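Derneck Elektro-Tischset
Liesmich zur Sammlung, Stand 2024-12-26

Inhalt
Das Verzeichnis enthält Aufnahmen und Teilelisten zu Installationsmaterial auf einem Arbeitstisch. Es geht um Kleinteile aus dem Hausbau: Verteilerkästen, Schalter, Steckdoseneinsätze, Abdeckungen und Steckdosenleisten. Insgesamt sind es 201 Aufnahmen in 15 Ordnern. Ein Ordner entspricht einer Tischbelegung.

Teile und Ablage
Die Belegung wechselt von Ordner zu Ordner. Schalter und Einsätze kommen in die ovale Schale, der Verteilerkasten steht frei auf der Tischplatte. Für zylindrische Teile gibt es einen eckigen Halter in Dunkelgrau.
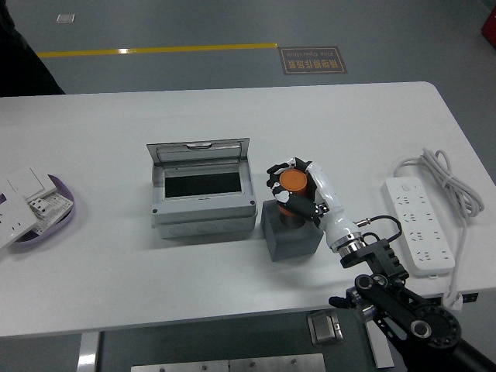 Die Bezeichnungen in teile.csv sind auf Deutsch und kleingeschrieben. Farben stehen in einer eigenen Spalte. Ist ein Teil nicht eindeutig zu bestimmen, bleibt das Feld »typ« leer.

Bekannte Lücken
In Ordner 8 fehlen die Einträge für die Abdeckungen. Kabel sind bisher nur zusammen mit der Leiste erfasst, zu der sie gehören.

Pflege
Teileliste: Kiều Kim
Ordnerstruktur und Korrekturen: Tùng Võ
Änderungen seit August stehen in aenderungen.txt.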